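June 3, 2025 - produce table, back room at Mandville

Finally got the green checked cloth down on the table by the white wall. I'd been putting it off because the old gray one was fine (it was not fine, it made every vegetable look a week old). Got the scalloped glass dish with the gold rim out of the Idelik box too, and I love it! The glass lets the grid of the cloth come through, so it needs to go on last, after the cloth is pulled straight. I still have a few wrinkles over on the left that I can't get rid of. Iron it next time.
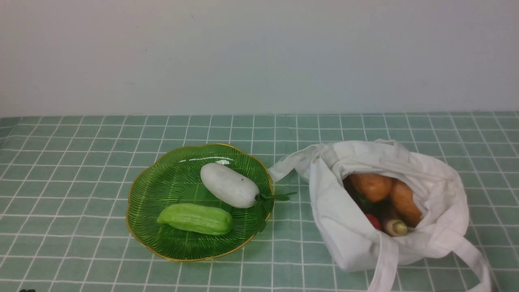
I went with one white vegetable and one light green one and kept it at that. Leaves stay on the white one, hanging over the rim - trimming them off looked stingy when we tried it in October. The long ridged one goes at the front of the dish, lying more or less flat. One small gripe: the glass throws a bright streak up near the top inside edge, so maybe move the lamp 25 cm or so back and see.

The cloth tote is from the Unisell order, item 2181, and it's floppier than I wanted. The straps go wherever they like. Still, it beats the stiff Shabalala ones for getting round things in and out.
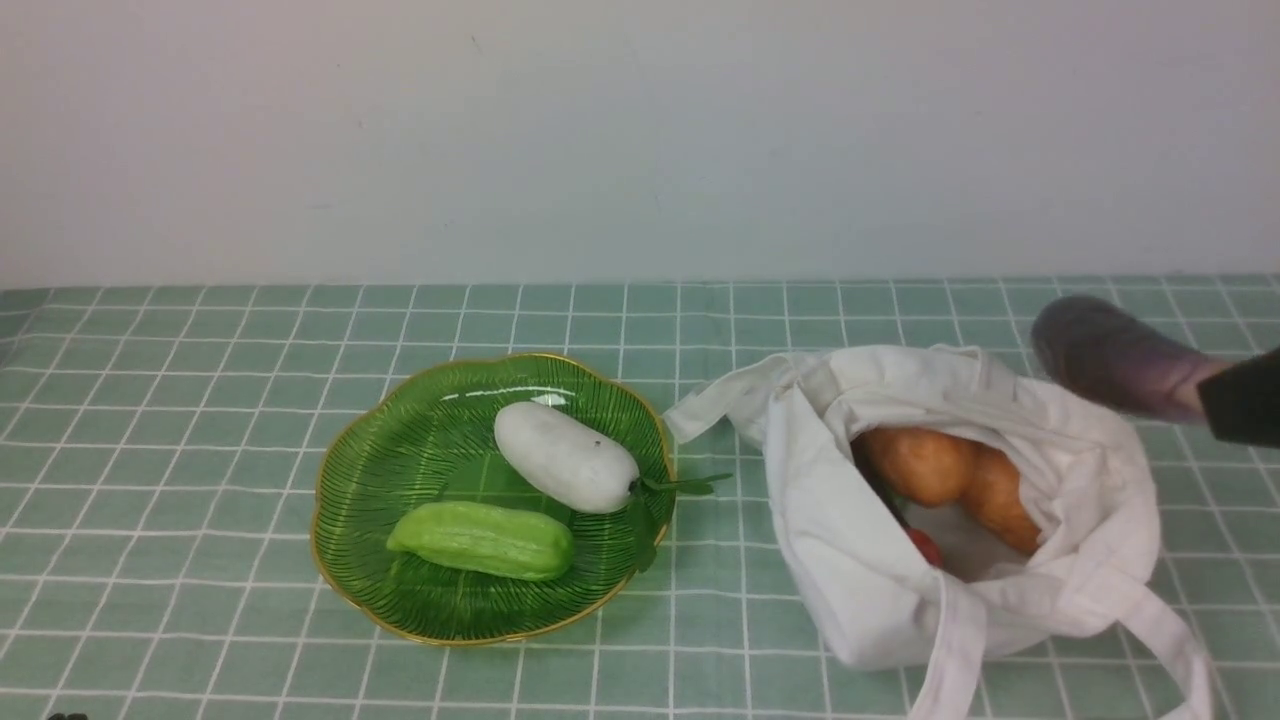
Green dish and tote on the checked cloth, tubers in the bag.

To do: iron, lamp, and ask if we can get 2 more of those dishes before they sell out.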